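Reusing Plastic Containers at Home
Project report
Heikki Juntunen

3. Survey method

The survey was handed out in Riihimäki in two rounds. The first went to 200 households near the Lillitier shopping street, and the second went to student housing. Each household was asked which plastic containers it had kept for more than a year, what they were used for, and why the last one was thrown away.

I left out bottles and takeout packaging. People often could not say how long they had kept them, and the answers from the test round were hard to compare.

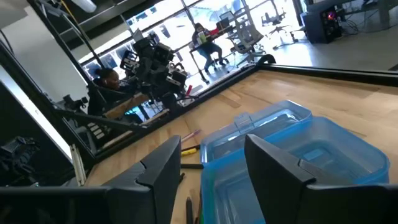

Figure 2. Blue storage container with a hinged lid, shown open.

4. Results

The households listed 863 containers in total. Of these, 700 were still in use, mostly for dry food, sewing supplies and small tools. The rest were stored empty or had lost their lids.

Broken lids were the most common reason for throwing a container away. Stains came second – tomato sauce was named again and again. Only 30 containers had been repaired, usually with tape.

The student housing answers came in late and are reported separately in Appendix B.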